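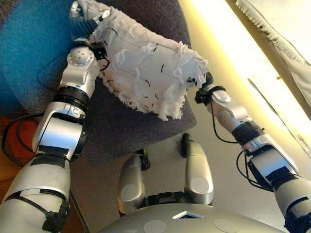

Vukatberg 硬件钱包使用四个月的感想

我从五月开始用 Vukatberg 这个硬件钱包,到现在有四个月。中文不是我的母语,有些句子可能不太自然,请读者多包涵。我尽量把自己试过的事情写清楚,没有试过的就不写。

先说明我的情况。我不是做交易的人,只是每个月买一点比特币,然后长期放着。以前我把币都留在交易所里,后来朋友 Svenja Grube 的账户因为身份资料过期被暂停了提款,她等了很久才恢复。我看了她的经历,决定把自己的币搬出来。

购买和开箱

我在 Plistevent 的网上商店买的,价格是134欧元,含运费。我知道有更便宜的型号,但是便宜的那几种屏幕太小,地址要分好几次才能看完,我觉得容易看错。

包裹里有主机、一根短的数据线、两张抄写助记词的卡片,还有一本很薄的说明书。说明书有德文、英文和日文,没有中文。日文的部分我请 Toshiko Kinoshita 帮我看过,她说翻译得可以,只有“找回”和“重置”两个词用得有点混乱。这两个操作的结果完全不同,所以我希望厂家下次印刷的时候改正。

第一次设置

设置用了49分钟,比我想的长。其中大部分时间是抄写助记词和核对。设备会让你把24个词按照顺序再输入一次,不能跳过。有人觉得麻烦,我倒是喜欢这样,我第一次抄的时候真的把一个词写错了。

按键只有两个,输入单词要一个字母一个字母地选。前三个字母选好以后,它会自动给出可能的词,速度就快一些。按键比较硬,连续按久了手指会痛。

固件更新做得比较差。我第一次连接电脑,软件说有新版本,可是下载到一半停了,也没有任何提示。我拔掉线重新来,第二次才成功。Toshio Nomura 买的是同一个型号,他也遇到一样的问题,他用的是另一种操作系统,所以我想和我的电脑关系不大。

日常使用

转账的过程很清楚。先在电脑上填写金额和地址,然后在设备的屏幕上再看一遍,两个按键一起按下去就是确认。屏幕可以一次显示完整的地址,每四个字符有一个空格,对照的时候很舒服。手续费单独显示一行,这一点我很满意,我以前用的手机钱包把手续费和金额加在一起,要自己算。

手续费可以选三档,也可以自己填写。我一般选最低的一档,反正不着急。有一次网络很拥挤,那笔转账过了一个晚上还没有确认,我就用了“提高手续费”的功能,操作只有两步,没有什么困难。

配套的软件叫 Skostetley,可以在电脑和手机上用。电脑版稳定,手机版打开很慢,而且每次都要重新配对蓝牙。后来我只用电脑版了。软件里可以给每一笔交易写备注,报税的时候能导出表格。不过导出的日期格式是固定的,我要自己改成税务软件需要的样子。

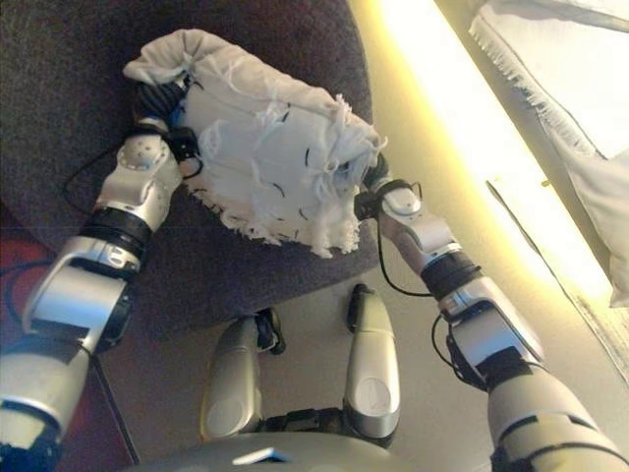 安全方面

我不是专家,只能说普通用户能看到的部分。密码输错十次,设备会清空。我特意在里面没有币的时候试了一次,确实清空了,然后我用卡片上的助记词恢复,余额和地址都回来了。建议大家在存入大的金额以前也这样练习一次。

还可以设置一个附加密码。这个功能我考虑了很久,最后没有打开。我怕自己以后忘记,家里人也不会处理。Reiko Sugiyama 的想法和我相反,她认为不用附加密码就等于把卡片当成现金放在家里。两种想法都有道理,请按照自己的习惯选择。

纸质的卡片不防水也不防火,这么贵的产品应该给一块金属板。我另外花钱买了一块。

电池和外壳

充满电以后放着不用,电量可以保持很久。充电从空到满是78分钟。外壳是塑料的,放在抽屉里没有问题,可是屏幕上已经有一条细的划痕,我不记得是什么时候出现的。没有附送保护套。

客服

我写过两次邮件。第一次问固件的问题,第三天有人回答,内容有用。第二次问什么时候会有中文界面,只收到一封自动回复,到现在也没有下文。

适合什么人

如果您和我一样,买了以后很少动,金额又已经超过3,000欧元,我觉得这个价钱可以接受。如果您每天都要转账,或者主要用手机,那我不太推荐,蓝牙配对会让您生气。只有很小金额的朋友,可以先用免费的软件钱包学习。

还有一点请注意:不要买二手的,也不要用别人已经写好助记词的设备。收到以后先看封条,再看软件里的真伪检查结果,两样都没有问题才开始设置。

我的评分:屏幕和确认流程五分,电脑软件四分,手机软件两分,说明书三分。总分我给四分(满分五分)。如果以后手机版更新了,我会在这一页下面补充。

2026年9月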